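Aceitamos cookies como quem aceita café: este site usa cookies para melhorar a sua experiência de leitura. Ao continuar a navegar, concorda com a nossa política de privacidade. Aceitar | Gerir preferências

As regras da bancada, segunda versão

Prometi há uns meses que ia escrever sobre as nossas regras de bancada e depois fui adiando, porque sempre que abria o rascunho lembrava-me de mais uma coisa que queria mudar, e ia ver se a mudança fazia sentido, e perdia a tarde nisso. Desta vez fico-me pelo que já está assente. Se daqui a pouco tempo eu voltar com uma terceira versão, peço-vos paciência (e os meus colegas do Colum também, coitados, que têm de reler tudo!).

Para quem chegou agora: o Colum é o nosso projeto de manipulação com dois braços, coisas pequenas de secretária, canetas, marcadores, copos. Começámos sem regras escritas. Cada um arrumava a mesa à sua maneira, cada um chamava "terminada" a uma tarefa quando lhe parecia bem, e quando fomos juntar os registos de toda a gente foi uma dor de cabeça das antigas. Havia tarefas dadas como boas com a caneta pousada ao lado do copo. Havia notas que diziam só "ok", e ainda hoje não sei o que era esse ok.

A primeira versão do documento tinha sete páginas e, como devem imaginar, pouca gente a leu até ao fim. A segunda tem duas, cabe numa folha impressa frente e verso e está colada na parede ao lado do posto do operador – a minha maior vitória do ano, digo-o sem vergonha nenhuma.

A regra de que mais gosto é a da mesa. Na mesa fica o que a tarefa pede e mais nada. Parece evidente, mas experimentem passar uma tarde a trabalhar e vejam quantas coisas pousam sem dar por isso: um telemóvel, uma chave sextavada, o papelinho com as notas. Para a tarefa das canetas temos o copo, temos o que vai lá para dentro, e o que estiver a mais sai ou vai bem para a borda, longe do percurso dos braços.

Depois vem a regra do braço que espera. Quando só um dos braços trabalha, o outro fica afastado do objeto e não se mexe até o primeiro largar e recuar. Ao princípio achei isto um exagero, perdia-se tempo, toda a gente queria avançar já com o movimento seguinte. Mudei de opinião no dia em que as duas garras se encontraram por cima de um copo. O copo ficou espalmado e nós ficámos muito calados. Desde então espera-se.

E há o critério de sucesso, que nos deu mais discussão do que tudo o resto junto. Ficou assim: a peça conta como arrumada quando está dentro do copo, a garra está aberta e afastada e o copo continua de pé. Estar por cima do copo não conta. Se o operador tiver dúvidas, escreve que teve dúvidas, e alguém volta a ver com calma. Prefiro mil vezes um "não sei" bem escrito a um "ok" generoso.
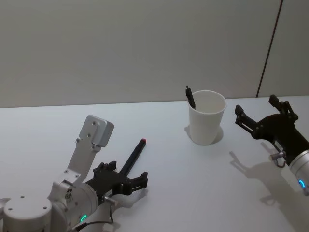 O copo de papel branco e o marcador preto, nossos companheiros de todos os dias.

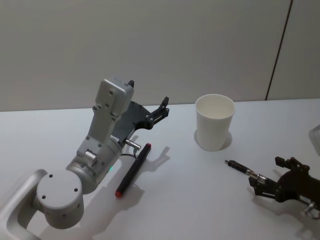

Sille Oddsson leu o rascunho deste texto antes de eu o publicar e respondeu-me com uma mensagem comprida, de que copio uma parte com a devida autorização: acho que vocês escreveram bem a regra do sucesso e mal a regra da paragem. Dizem que qualquer pessoa pode parar os braços, mas não dizem quem os volta a pôr a andar. Em Vitholm tivemos o mesmo buraco no texto, e dois operadores pensaram cada um que o outro tinha verificado a mesa. Escrevam que quem parou é quem autoriza o recomeço, e escrevam-no na primeira página.

Tem toda a razão, e custa-me um bocadinho admitir que andámos este tempo todo sem reparar. Na nossa folha a paragem estava no verso, quase no fundo, entre a limpeza das garras e o nome dos ficheiros (não me perguntem como foi lá parar). Já a passei para a frente, com a frase da Sille quase palavra por palavra. Acrescentei apenas que a pessoa tem de o dizer em voz alta, porque entre nós há quem acene com a cabeça e ache que chega.

Outra coisa que a conversa me fez rever foi a forma de anotar as falhas. Tínhamos uma lista de mais de sete motivos possíveis, e acontecia o que acontece com todas as listas compridas: escolhia-se sempre o primeiro. Agora o operador escreve uma frase sua, simples, a dizer o que viu. "A caneta escorregou quando a garra fechou", por exemplo. Dá mais trabalho a quem lê depois, bem sei, e quem lê depois sou quase sempre eu, mas aprendo muito mais assim.

Do pessoal da Fulport pediram-me uma cópia da folha para adaptarem à bancada deles, e com muito gosto a mando a quem mais a quiser. Só peço que ponham o número da versão no canto e que me contem o que mudaram. A da Brøndum, que usámos como ponto de partida, não trazia número nenhum e passámos semanas a discutir a partir de cópias diferentes sem saber.

Ficou por resolver a luz. Temos uma regra que diz "iluminação igual em todas as sessões", o que é muito bonito de escrever e bastante mais difícil de cumprir numa sala com janela. Em abril vamos experimentar trabalhar só com os estores corridos, e depois conto-vos como correu.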